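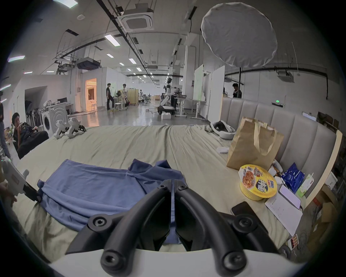 4. What happened at the open day

4.1 Setting and visitors

I should say at the start of this section that the Stesau open day was never meant to be a proper experiment. We wanted to show people how hand-held grippers are used to record household tasks, let them have a go, and write down whatever they told us. The Zavine study came out of those notes, and I've tried to keep the tone of them because a lot of what was useful got said in passing, usually while somebody was still holding a gripper and trying to work out where their thumb ought to be.

The hall at Stesau is one big open space, and the demonstrations went on in it while the usual work carried on as well. I was worried about this beforehand. The earlier visit at Ustside had been run in a closed room, with visitors let in a few at a time, and it was all very tidy and rather stiff. People there stood with their hands behind their backs and asked how much everything cost. At Stesau they wandered, sat down when they got tired, came back, and asked far better questions the second time round. We had 19 visitors who stayed long enough to try a full folding task and fill in the sheet afterwards, and those are the people I mean by "visitors" from here on.

Each visitor got the same short talk (I gave most of them, and my voice had nearly gone by three in the afternoon). It covered how to hold the grippers, how to open and close the fingers, and why we ask people to move a bit more slowly than they would at home. After that they were given a garment and asked to fold it any way they liked. We didn't show them a "right" fold. At Ustside we had, and nearly everyone copied it badly and then apologised to us.

4.2 The folding task on the bed

We chose a bed for the folding because it's where a lot of people do it at home, and because the soft surface makes life harder in a way a desk doesn't. Push down with the fingers and the sheet goes down with them. Pinch too greedily and you pick up the sheet as well as the shirt. Figure 3 gives the working view from the gripper itself, with the fingers nearly closed over the sheet, a folded blue cloth in one corner of the bed and a second hand-held device at the left.

Figure 3. Gripper view over the bed at the Stesau open day.
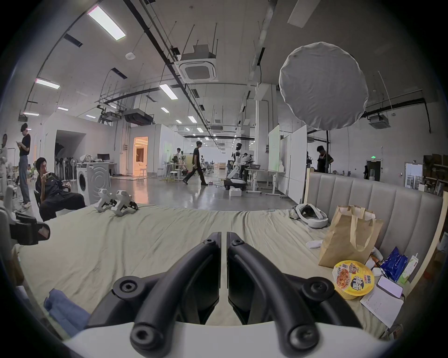

Did people need to have used a gripper before to manage a fold? Most of them hadn't, and they got there after a few goes, though the first attempt was nearly always slow and a bit cross.

What I found most interesting was where the crossness came from. I'd expected complaints about weight, and we had a few, but the main grumble was about not feeling the cloth. When you fold a shirt by hand you know straight away if you've got one layer or two. With the grippers you have to look, and our visitors weren't used to looking. Several of them found their own way round it by giving the cloth a little shake after each pinch - we hadn't taught that, and we've since put it in the talk.

The second thing was sleeves. Everybody hates sleeves. Visitors who laid them flat first and then brought the sides in had a much easier time than those who tried to do it all in one move, and they could usually tell us why when we asked. I've kept their explanations in the appendix more or less as they were said.

4.3 The cloth on the floor

The other station was much plainer: a large cloth spread out on the floor, and a pair of grippers to smooth it or fold it with. I'd put it in as a filler for when there was a queue at the bed. It got nearly as much attention, and I think that's because it looked easy. A big cloth on a hard floor ought to be the simplest thing going, and then you find that pulling one corner straight puts a crease in somewhere else.

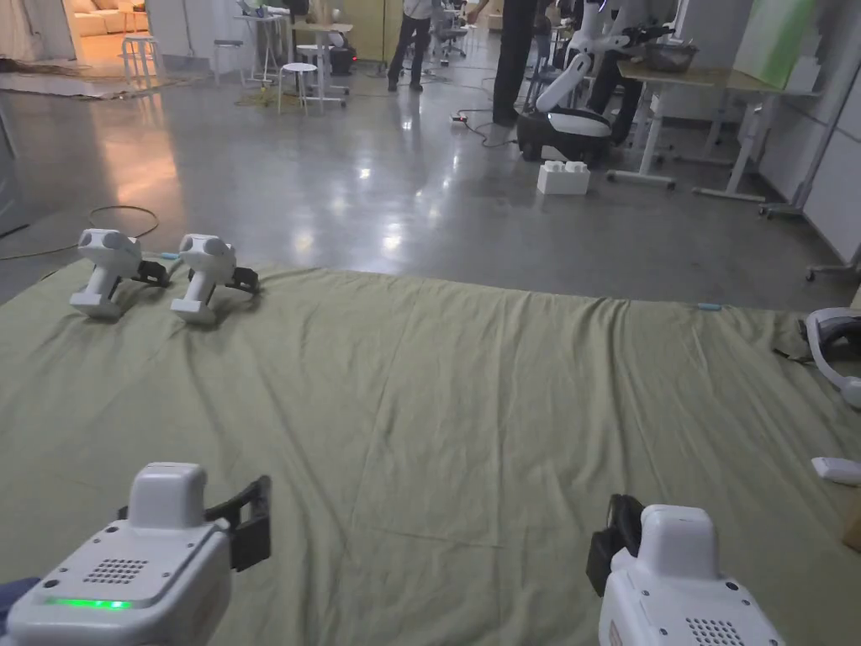 It also changed how people used their bodies. At the bed they mostly stood and leaned. On the floor they had to choose between kneeling and bending over, and the kneelers did better with small creases while the benders were quicker with the big folds. I wouldn't lean on that too hard with a group this size. Still, it matches what we had seen at Ustside, and it matters for anyone planning to collect recordings this way for hours on end, as knees and backs give out long before batteries do.

We used the McKinnon sheet for the feedback, with its scale from 0 to 100 for effort. I've got mixed feelings about it now. People happily put a mark on the line for the bed task, but for the floor task a fair few wanted to give two marks, one for the arms and one for the back, and some simply wrote in the margin. I've treated the margin notes as data and left the double marks out of the scores - a different author might well have done the opposite.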